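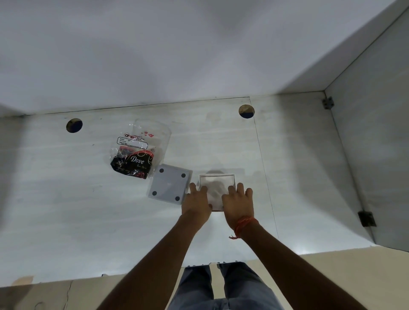 Storage Habits in Shared Student Kitchens: A Report on the Hervieu Hall Project

Prepared by Anatole Lacroix and Damian Gisler
Department of Housing and Consumer Studies
Submitted 28 June 2018

1. Purpose of the study

This report presents the results of a one-semester study of food storage in the shared kitchens of Hervieu Hall. The hall has 87 residents. Each kitchen is fitted with wall cabinets, and residents divide the space among themselves without written rules. The study asked how that division is made, how long it lasts, and whether it affects the amount of food thrown away.

Earlier student work at Trendell Court looked only at refrigerators. Dry goods received little attention there, although residents of both buildings name cabinet space as a frequent source of complaint.

2. Method

A questionnaire was delivered to every resident in October, and 30 were returned complete. The low return limits what can be said about the hall as a whole. The authors also kept a log of discarded dry goods in two kitchens, in which residents wrote down the item, the reason for disposal, and the shelf from which it came. The log closed with 511 entries.

Interviews followed a short list of topics and were held in the kitchens at times chosen by the residents. Names were removed from the notes before the answers were compared.

3. Findings

3.1 Division of space. Most respondents said they took whatever shelf was free on the day they moved in. Changes afterward were rare, even when a resident left and a better shelf opened up. Several respondents could not say who used the cabinet next to their own.

3.2 Height and reach. Upper shelves were described as “the place where things go to be forgotten.” Residents who kept rice, flour, or dried beans on an upper shelf reported buying the same item again while the first package was still unopened. The log supports this – duplicate purchases appear far more often against upper shelves than lower ones.

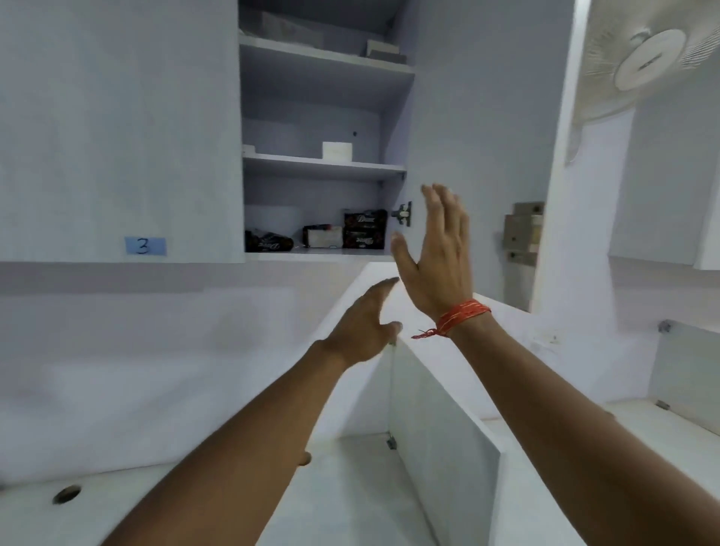
Figure 2. Reaching toward an open wall cabinet.

3.3 Containers. Respondents who used closed boxes reported fewer losses to spills and insects. They also reported more items kept past the printed date, apparently because the date had been left on the discarded packaging. Labels were tried on one floor and given up before the end of the semester.

3.4 Shared goods. Salt, oil, and sugar were held in common in some kitchens and caused little disagreement. Coffee was held in common in one kitchen and caused a good deal.

4. Limits

The log depended on residents remembering to fill it in, and entries dropped during examinations. The study did not weigh discarded food. Cost figures given in interviews were estimates and have been left out of this report.

5. Recommendations

Shelves should be assigned at move-in, with each resident given one upper and one lower space. A shared shelf should be set aside for staple goods. The housing office should provide a marker and tape in every kitchen at the start of each semester. A second study, with weighed samples, would be useful – ideally one that includes Trendell Court.

Comments

jisix
We had the same coffee problem on the third floor. It was solved with a lockable tin.

R. Zadov
Was the return rate different between floors? I could not find this in section 2.

D. Gisler
We did not record floor on the questionnaire. It should have been there.

Recent reports
Laundry Room Waiting Times at Trendell Court
Bicycle Parking and Winter Use
Noise Complaints in Older Residence Halls
Paper Use in the Hervieu Reading Room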